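Journal — Matériel et bons plans

Dimanche 10 octobre

Relevé des prix ce matin pour le remplacement du portable. Le Wollow 14 est affiché à 664 euros chez Cundetti, contre 469 pour la version de l'an dernier, même dalle, même châssis. L'écart porte sur le processeur et sur la mémoire, soudée dans les deux cas. La remise annoncée est calculée sur un prix conseillé que je n'ai jamais vu pratiqué. J'ai repris mes relevés de septembre : le modèle ancien était déjà à ce tarif, sans bandeau promotionnel.

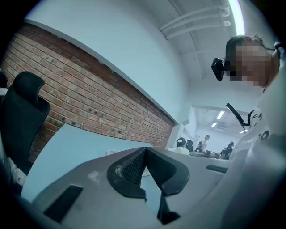
Restent les conditions. Cundetti limite le retour à 30 jours, emballage d'origine exigé. Vītola accepte un appareil déballé mais retient les frais de port. La garantie constructeur court à partir de la date de facture, et non de livraison, point à surveiller si l'expédition glisse en novembre. Le bon de réduction ne se cumule pas avec la reprise de l'ancien appareil.

Échange avec Gerrit Bosman au sujet de l'écran externe. Il recommande le Falau à 265 euros, entrée USB-C avec charge, pied réglable en hauteur. La fiche technique ne donne pas la puissance délivrée par le port. J'ai écrit au service client, pas de réponse.

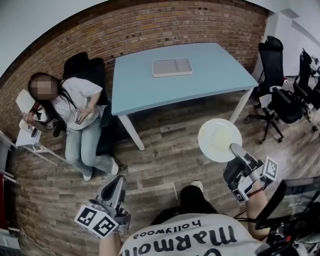 L'encombrement du Falau pose une autre question. Le pied est profond, et il faut garder du recul pour une dalle de cette diagonale. Une table rectangulaire simple, comme la bleu clair à pieds blancs devant le mur de brique, me conviendrait mieux que mon secrétaire actuel. Pieds écartés vers l'extérieur, donc prévoir le passage du fauteuil. À chiffrer séparément, hors budget informatique.

Décision provisoire : version de l'an dernier, chez Vītola si le prix est aligné, sinon Cundetti. L'écran attend la réponse sur la puissance de charge. Vérifier aussi que le chargeur est inclus — la fiche Vītola le mentionne, celle de Cundetti non.

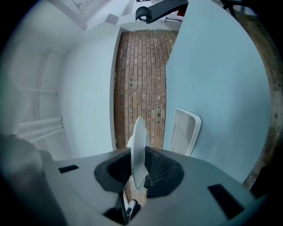
Plaque blanche mince, tenue entre les deux mors.

Sauvegarde complète de l'ancien disque lancée à 18 h. Clé de récupération notée sur papier.

Entrées récentes
Onduleur : relevé de consommation au repos
Carte SD, débits mesurés et débits annoncés
Reprise d'un téléphone chez Vītola, suite
Câbles USB-C : ce que dit le marquage

Ce site utilise des cookies pour mesurer son audience. Accepter | Refuser | Paramétrer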